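From: Nantana Sangkhawat
To: Home Laundry and Fabric Care list
Subject: Re: White cotton going gray, hard water?

Hello Morag, hello all,

Morag Baxter wrote:
> We moved to the new house in March and since then all our white
> T-shirts and pillowcases look gray. Same machine, same powder as
> before, I brought everything with us. I wash at 40 and I use a bit
> more powder than I used to, which has not helped at all. The towels
> are also stiff like cardboard. My sister says bleach. My neighbor
> says vinegar. Before I ruin anything, has someone on this list had
> the same trouble and fixed it? I would prefer not to buy a second
> machine or any big equipment.
> Morag

I had very much the same trouble when I moved from the coast to Drarna, so I will write what I did. Please excuse the length of it, and my English too. Heather Skinner already answered you about the bleach and I agree with her, so I will not repeat that part.

First, please find out how hard your water is. Your water company should have it on the website, or you can buy paper strips in a pet shop, in the place where they sell things for fish tanks. I used the strips. In my old apartment the strip hardly changed color, and in Drarna it went to the last color on the card. After that I understood why the same powder behaved so differently. Minerals in the water take hold of part of the detergent, and what remains for the dirt is less. The gray is then old dirt and minerals together, sitting in the cotton.

You say that you use more powder. This can be correct in hard water, but it depends on the powder. The box usually has a small table on the back with soft, medium and hard. I had never read mine. My powder at that time was the Hundetti one in the yellow bag, and for hard water it wanted nearly double the amount I was giving. But if you give more powder and also fill the drum completely, the rinse is poor and you get the stiff towels. So I changed both things in the same week: the amount from the table, and a smaller load.

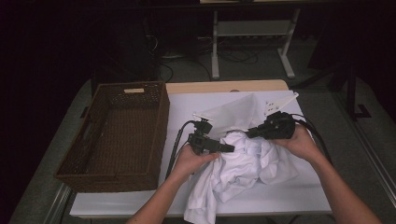

For the shirts that were already gray I did a long soak. I took a large plastic tub, warm water, and an oxygen powder (the kind without chlorine, sodium percarbonate on the label). I let them stay for 6 hours and then washed them as usual with nothing else in the machine. After the first time they were better but still not white. After the second time I was satisfied with all except 2 old pillowcases, and I think those were simply worn. Please check the label of each shirt before you do this. Anything with wool or silk should stay out, and I would keep printed shirts out also, until you try one that you do not love.

About the vinegar, I know that opinions on this list are different. Magnus Pringle wrote last year that it damaged the rubber seal in his machine, and other people use it for years and have no problem. I used citric acid in the empty machine to clean it, following the machine manual, and I did not put any acid in together with the clothes. Never mix vinegar or citric acid with chlorine bleach. I am sure you know this, but new people also read the archive.

One more thing that I learned late: white things should go with white things only. I used to put in a pale gray sock or a light blue towel and think it made no difference. It does, slowly. Also I do not leave the wet laundry in the machine overnight now. I used to do it often when I worked the evening shift.

You asked about equipment. A whole-house softener is expensive and in my case the landlord did not allow it. Elspeth Moncrieff asked me privately about the Arkbridge filter that screws on behind the machine. I had one for a short time and I could not see a difference in the shirts, but my strips were from an old packet by then, so please do not take this as a proper test. A box of water softener powder, added to the wash, was cheaper and I still buy it.

If you can, write back with the hardness number and the name of your powder. I have kept my notes from that time and can compare. And please tell us if the towels become soft again, mine took several washes with less powder than I gave the shirts.

Kind regards,
Nantana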